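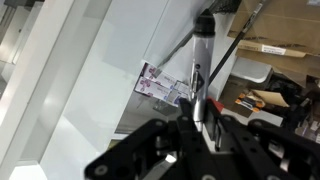 Gripping and Handling Practice Group, Davia Automation

Search this site Enter keywords Go

PRESS RELEASE
For release in February

Davia Publishes Handling Practice for Two-Finger Grippers Working in Cluttered Storage Areas

Brarnel — Davia Automation today released the first public edition of its handling practice for two-finger robotic grippers used in storerooms, supply cabinets and mixed shelving. The document, titled Practice for Grasp, Hold and Release in Shared Storage, sets out how a robot cell should be prepared, how an item should be held, what must be recorded and when the work must stop. It is free to download and may be used by other firms without a license.

The practice covers robots that pick single items by hand-sized grippers in places that were laid out for people. Storage of this kind is seldom uniform. Printed cartons, corrugated boxes, metal trays, cables and small packaged goods may all be within reach of the arm at the same time. Most written procedures for robot handling assume a fixed fixture and a known part. The new practice assumes neither.

Scope

The practice applies to electric two-finger grippers mounted on an arm, with a camera fitted at the wrist or on the gripper body. It applies to items that can be held by one gripper without a tool change. It does not cover suction cups, soft grippers, two-arm lifting, or the handling of food, liquids in open containers, blades or live electrical parts. It does not replace the risk assessment that an operator must carry out for the whole cell, and it does not replace any law or published safety standard that applies at the site.

The text is divided into 8 sections. Section 1 gives terms. Sections 2 and 3 cover the work area and the gripper. Section 4 covers the grasp. Section 5 covers movement with an item held. Section 6 covers release. Section 7 covers records, and Section 8 covers stopping and restarting work.

Work area

Before the arm is powered, the operator must mark the limits of the reach area and list every object inside it that is not meant to be picked. Fixed objects, such as cabinet panels and shelf edges, go on one list. Loose objects go on another. Rods, poles and cables that cross the reach area at an angle must be listed by themselves, whether fixed or loose, and must be checked again at each shift change.

Open cardboard flaps are treated as loose objects even where the box itself is heavy. A flap can move when the arm passes close to it, and its position at the start of a run is not a safe guide to its position later. The practice asks that flaps be folded in, taped down or given a clearance zone.

Straps and handles must be kept out of the path of the gripper linkages. Where this cannot be done, the arm must work at the reduced speed set by the site.

Gripper condition

The gripper must be inspected before each session. The operator checks that all screws are seated, that the finger plates are straight and that the linkages open and close through their full travel without a change in sound or speed. Bent plates must be replaced. They must not be straightened and returned to use.

Open holes in brackets and plates are allowed. The practice notes that thin straps, loops and cable ends can enter such holes, and it requires a check of the gripper from both sides after any contact with loose material. Added covers are permitted only if they do not block the view of the finger tips from the wrist camera.

The grasp

Section 4 is the longest part of the document. It deals with four shapes: flat, boxed, cylindrical and irregular. The rules for cylindrical items received the most revision during drafting.

A cylinder held at its lower end by narrow finger plates has most of its length above the contact area. It can tilt while the fingers remain fully closed on it. A force reading alone will not show this. The practice therefore requires two separate checks after the fingers close and before the arm moves: a force or current reading from the gripper, and a view of the item from the wrist camera with enough of its length visible to judge its angle. An item that stands slightly off vertical may still be carried if the angle stays the same through a short test lift. If the angle changes, the item must be put down and grasped again.

Items with end caps, clips, buttons or openings in the side need added care. The grasp must be placed on plain body surface where there is enough of it. Fingers must not close on a clip or button unless the item file says that the part can take the load. Caps must not be used as a lifting point. For brushed or polished metal surfaces, the item file must state which finger surface was used when the holding force was set, and a force value must not be carried over from one finger surface to another.

Where the fingers hide the lower part of an item, the operator may not assume its shape from the visible part. The hidden length must be taken from the item file or measured by hand.

Moving with an item held

The height of the held item is added to the height of the gripper when clearance is worked out. This applies in every direction that the wrist can turn during the move, including turns that are not planned. Shelf lips and the underside of upper shelves must be given clearance from the top of the item, not from the finger tips.

Light-colored panels and glossy packaging can reduce the contrast between an item and what is behind it. The practice requires that camera exposure be set with the item in place against the actual background. Settings made on a test bench do not meet this requirement. Clear plastic stands and similar transparent objects must be entered on the object list by hand — the practice does not accept automatic detection as the only means of finding them.

Release

An item must be supported from below before the fingers open. The fingers must then open by the smallest amount that frees the item, pause, and open fully only after the camera view shows that the item has stayed where it was placed. Tall items must not be released on cardboard, on tray edges or on any surface that gives under load, unless a holder is used.

Records

Each grasp must have a record that contains the item name, the grasp position, the gripper reading, one camera view taken after the fingers close and the result. Failed grasps are recorded in the same way as successful ones. A record may be corrected, but the earlier entry must be kept.

The rules in Section 7 were drawn up from a review of 1758 grasp records collected by Davia at its own test rooms in Brarnel and at Phillips, a parts storage firm that took part in the drafting. Reviewers found that records made without a camera view could often not be sorted by cause afterward. The most common entry in such cases was "dropped," with no indication of whether the item slipped, tilted or struck another object. The camera view was made mandatory as a result.

File names, storage periods and access rights are left to each site. If people can appear in camera views, the site must follow the privacy rules that apply to it.

Stopping and restarting

Work must stop when an unlisted object enters the reach area, when the item changes angle in the fingers during a move, when the wrist camera view is lost, or when the same grasp fails 2 times in a row. A stopped arm must hold its item. It must not open its fingers as part of a stop unless a person is at risk from the hold itself.

After a stop, the operator must clear the cause, check both object lists and run the arm without an item through the same path. Only then may normal work restart. Remote restart is not allowed after the loss of a camera view.

Review and trial use

A draft was sent to more than 20 readers in operations, maintenance and safety roles. Their comments led to the separate listing of rods and cables, to the ban on straightened finger plates and to shorter wording throughout. A proposal to set a single maximum tilt angle for all cylindrical items was not adopted. Readers reported that a safe angle depends on mass, length and finger width, and the final text leaves the limit to the item file.

The practice has been in trial use with Isis, the Davia software package for arm control and grasp records. Isis users can load the record form and the stop conditions as a template. Use of Isis is not required. The same form is supplied as a plain table for sites with other software, and as a sheet for printing.

Sites that adopt the practice may say so in their own documents, provided that they name the edition and list any sections they have left out. Davia does not certify sites, grippers or operators under the practice, and adoption should not be presented as certification.

Availability

The full text, the record form and the two object lists can be downloaded from the Publications page. Comments on the first edition can be sent to the practice group by the form on the same page. Comments should give the section number and, where possible, a grasp record that shows the point at issue.

About Davia Automation

Davia Automation builds and tests handling cells for storage and light assembly. The company is based in Brarnel and develops the Isis control software.

Related releases
Isis adds item files for irregular shapes
Phillips and Davia complete joint storage trial
Finger plate inspection sheet, revised
Notes on wrist camera exposure settings

Contact: Press Office, Davia Automation, Brarnel | © Davia Automation. All rights reserved. | Back to top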